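Small cups, one green block, a pair of tweezers: a few weeks with the Tikwood sorting set

I bought the Tikwood set for my nephew and then kept it at my place, so take this as a review by an adult who likes fiddly little things. It's a plain kit — a few colored cups, a block and some metal tweezers — and I've had it out on the table most evenings this month.
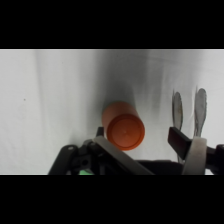

Meser, August

The orange cup is the one I reach for first. The color is strong and even, and I like the little raised ring on the end, which gives your fingertips something to find. I do wish the cups came in more sizes! Mine get used for hiding beads, mostly, and over 70 beads is a squeeze.

The block is light green and has no job that I could find in the leaflet. We use it as a wall, or a bridge, or the thing you have to get the beads past. My nephew says it's a bus.

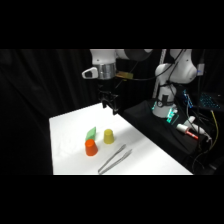
Both cups upside down, with the green block and the tweezers.

Now, the tweezers. They're plain metal with long thin arms, and I was ready to hate them because the Helik pair I had before pinched so hard my hand ached. These open easily and close without a fight. The tips are pointed, though, so I put them up high when the smaller kids visit.

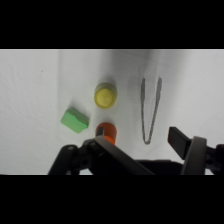 Yellow top with its little plus-shaped molding.

Would I buy it again? Yes, at 2 for one at the Yakubu store I'd grab a spare. At full price I'd think about it for a day or so — and then probably get it.

Etornam Mensah

Last updated: August

Recent reviews
Helik bead tray
Yakubu folding stool
Meser lap desk, second look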